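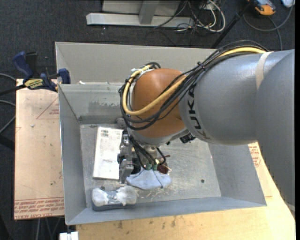
Nurhan Bozkurt
Project Supervisor, Student Bin Picking Project, Orwood Technical College

Progress report to Tetbridge, second reporting period, ending February

1. Status

The students have moved from simulation to work on the KUKA arm. The cell layout is fixed for the rest of the grant. The metal bin sits on boards and is held with a bar clamp. The first version of the layout had no clamp, and the bin shifted when the tool touched the wall, which spoiled the calibration. Calibration now holds between sessions and is checked at the start of each one.

2. Work completed

The team ran 406 pick attempts on mixed items in this period. The item set covers flat boxes, soft cloth, and small rounded or irregular pieces. Items are placed by hand, and their positions are recorded before each run. Every attempt is logged with the item type, grasp point, tool angle and result. A pick counts as good only if the item is lifted clear of the bin and held for 10 seconds.

Boxes lying flat in the open part of the bin reached the 80 per cent target set in the grant agreement. Cloth did not. Most cloth failures fall into two groups: the tool closes on a single fold and the fold slips out, or it picks up the cloth with a neighbouring item. The second group is logged as a failure even when the cloth is held.

Items against the walls remain difficult. The walls slope, and the planner was rejecting grasps there that the arm could have reached. Grigaitė's group rewrote the clearance check to use the measured wall angle. The change has been tested in simulation only.

3. Cabling

The lines along the arm and over the wrist limit how far the last joint can turn. The students measured the safe range in both directions and entered it as a software limit. Some grasp angles have been lost as a result. A re-route was considered and put off until the break, as it would mean taking the tool off and repeating the calibration.

4. Training and safety

All students in the project have finished the cell induction. Two second-year students have been signed off to run the arm at reduced speed with a supervisor present. Full speed stays locked. There were no incidents in this period. One protective stop was recorded when the tool pressed on the bin floor. The cause was a wrong height value in the item file, which has been corrected.

5. Spending

Spending is within budget. The replacement gripper fingers ordered from Trindico are three weeks behind schedule. The old fingers are usable but worn at the tips, which may account for part of the cloth result. We ask that 20 per cent of the travel line be moved to consumables, mainly hoses and fittings.

6. Next period

- Test the new clearance check on the arm
- Fit the new fingers and repeat the cloth runs with the same item positions
- Begin runs with items overlapping
- Students to draft the final report outline, for comment by Tetbridge

The log files and the revised risk assessment are available on request.

Student Bin Picking Project, Orwood Technical College | Contact the project office | Copyright Orwood Technical College | Back to top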